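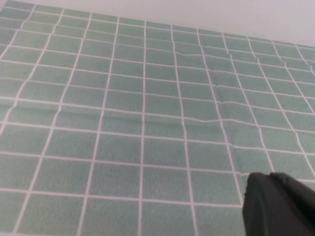 Re: Creases in the grid sheet
From: Ákos Barta
Date: June 14, 2022
List: Flikska table covers and mats

Leone wrote:
> I bought the green sheet with the white grid and it came
> folded. I left it under books for 2 days and the folds
> are still in it. Did anybody get it flat? I want to use
> it for cutting and for sorting seeds.

Dear Leone, dear all,

I have the same kind of green sheet, and the folds stay in mine also. Mine has one long crease across and another one going the other way. Where they pass, the white lines make a small jump. For sorting it does not disturb me. For cutting I would not trust the lines near a fold, so please measure with a ruler there.

I tried three things until now. Books did little, as you write. Rolling it around a cardboard tube, with the printed side out, was better, but it must stay rolled for a long time. I also tried a warm iron through a towel, very carefully, on one corner only. I do not recommend it before you know what your sheet is made of.

For the seeds I can suggest a clear plastic egg tray. You put one variety in each cup and it costs nothing. Please write the names on a paper beside it, I forgot this once and mixed my peppers.
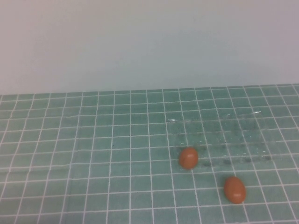
The egg tray on the grid sheet. It is hard to see against the green.

If somebody knows whether the Pluren sheet comes rolled and not folded, please write to the list. I would like to order one in July, width 66 cm if they have it.

With kind regards,
Ákos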